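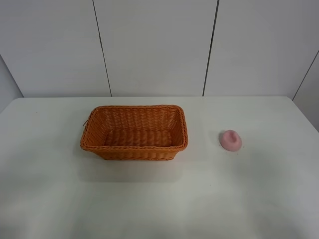
Risside: Frequently Asked Questions

This page covers the questions we receive most often about Risside, the Cleverell method for deciding when a pick-and-place policy should stop, retry or hand back control. It assumes you have read the project overview. Installation problems are handled in the code repository and are not repeated on this page.

General

What problem does Risside address?

Policies learned from demonstrations are often good at moving and poor at finishing. A policy trained to put a small object in a container may release the object correctly and then hover, reach again, or close on nothing until the time limit expires. It may also stop early with the object still on the table. Risside adds a termination head to an existing policy and trains it on the same demonstrations, with labels derived from the wrist cameras.

Is it a new policy architecture?

No. The termination head reads the visual features that the base policy already computes. It outputs one of three states: continue, retry or done. The base policy's weights are frozen while the head is trained, so its motion on a given observation is the same with or without Risside. What changes is when the episode ends and whether the arm returns to its start pose for another attempt.

What is the task?

One small, soft pink object and one rectangular orange wicker basket are placed on a white table. The object has to end up inside the basket, with the gripper open and clear. We picked a task with a simple goal so that errors in termination could be separated from errors in manipulation.

Why such a plain workspace?

A white table and white wall panels remove most of the background cues a termination head could latch onto. In an April pilot on a cluttered bench, the head learned to fire when a particular piece of equipment came into the wrist view at the end of each demonstration. Accuracy on held-out episodes was high and meaningless. The plain setup makes that kind of shortcut easier to catch, though it does not rule it out.

Cameras and observations

Which views does the method use?

A fixed view of the table, and the views from small cameras mounted at the gripper. The fixed view covers the basket and the object at the start of an episode. The wrist views carry most of the information during approach and release. All views are resized and passed through a shared encoder.

What happens when a wrist view contains no object?

This is common, and it is the case the method was written for. An open gripper over bare table looks much the same before a grasp as it does after a missed one. A single wrist image of this kind is ambiguous, and a head trained on single images will assign it whichever label was more frequent in the training set.

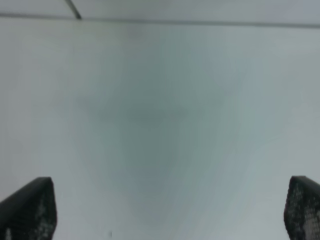

Page last changed: August 2025

How is the ambiguity resolved?

The head receives a short history in place of a single observation. The history covers the most recent 300 ms of wrist features plus one stored feature vector from the last gripper closing event. With the stored vector, the head can tell an approach over empty table from a retreat over empty table. Removing it was the most damaging change we tried.

Does the wrist view need to be in focus?

No. The lenses are fixed and much of the table is blurred at some working heights. We trained with the images as recorded and applied no sharpening. Broad gray shading on the table is visible in many wrist images, and the head has to tolerate it. Adding random brightness gradients during training reduced false retries without changing anything else we measured.

What about specks and crumbs on the table?

We leave them alone. Small dark specks appear on the white surface in some of the recordings. They are too small to matter to the manipulation, but in principle they give the encoder a landmark. To check, we painted them out of a held-out set and compared the head's outputs. The predicted state changed in only a handful of observations, all of them close to a state boundary.

Can the method run from the fixed view alone?

It runs, with lower accuracy. The gripper can hide the object during release, and the near wall of the basket can hide it afterward, depending on where the basket stands. The done state is then predicted late. If you have only one fixed camera, mount it high enough to see the basket floor.

Labels and training data

How many demonstrations are needed?

We used 200 demonstrations for the base policy and reused them for the head. A further 35 episodes were recorded with deliberate misses: the gripper closes beside the object, lifts, and returns. Without these the retry state has almost no training signal, and the head treats it as noise.

Who labels the end of an episode?

The done label is assigned automatically. An episode is marked done from the first time step at which three conditions hold together: the gripper is open, the object is inside the basket outline in at least one view, and neither has moved beyond a small threshold for the length of the history window. An operator then reviews the labels in fast playback and corrects them where needed.

Does the final pose matter?

Only to the extent that the basket interior should be in view of some camera. A wrist view with the basket off to one side is acceptable as long as the object inside it can be seen. We do not require the arm to return to a canonical pose before the done label is assigned, and forcing it to do so produced a head that recognized the pose and ignored the object.

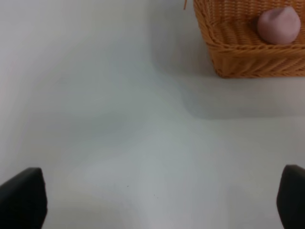 Results

How was the method evaluated?

Each condition was run for 60 trials. Basket and object positions were drawn from a list fixed in advance, and the same list was used for every condition. A trial succeeded if the object was in the basket and the system had declared the episode done before the time limit. A correct placement with no declaration was scored as a failure.

What were the numbers?

The base policy with a fixed confidence threshold succeeded in 35 of 60 trials. The base policy with Risside failed in nine of 60. Most of the difference comes from trials in which the baseline had placed the object correctly and kept moving. A smaller part comes from successful retries after a missed grasp.

What do the nine failures look like?

In five, the object was dropped on the basket rim and rolled out after the done state had been declared. In three, the head requested a retry with the object already in the basket. The last was a cable fault at the arm and was kept in the count, as the protocol allows no exclusions.

Did you compare against other termination methods?

We compared against the timeout rule and the two learned variants that ship with Bratetti, our in-house evaluation suite. The stronger variant came close to Risside on trials with a clean first grasp and fell behind on trials that needed a retry. Full tables are in the technical report.

Does the result transfer to other objects?

Partly. We repeated the evaluation on the Vũ object set, which contains soft items of similar size, without retraining the head. The done state transferred well. The retry state did not, and we recommend recording new deliberate misses for each object.

Close-range behavior

Why does the head sometimes switch states near contact?

When the gripper is close to the table, the wrist image is dominated by whatever is directly in front of the lens, and everything behind it dissolves into pale, blurred shapes. Small movements then cause large changes in the features. The raw output can alternate between continue and retry several times before it settles.

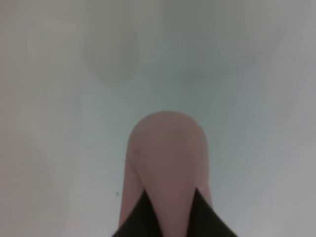
We handle the alternation with a simple hold: a change of state must persist for the full history window before it is acted on. The hold costs a short delay at the end of every episode and removes nearly all of the spurious retries. A longer hold gave no further benefit. A learned filter was also tried and performed the same as the hold, so it was dropped.

Can the hold be disabled?

Yes. Set the hold length to zero in the configuration file. We advise against this on hardware unless retry motions are also speed-limited.

Use and availability

Which grippers are supported?

Any parallel gripper that reports its opening width. The closing event is detected from that signal, and grippers that report only an open or closed flag need a small adapter. Suction tools are not supported, as the stored feature vector is tied to a closing event.

Can Risside be used as a safety function?

No. It estimates task state and has not been assessed for the detection of people, collisions or faults. Keep the existing stop circuits in place.

Will the recordings be released?

The demonstrations, the deliberate misses and the evaluation trials will be released together, with the reviewed labels and the original automatic labels stored side by side. The position list is already in the repository.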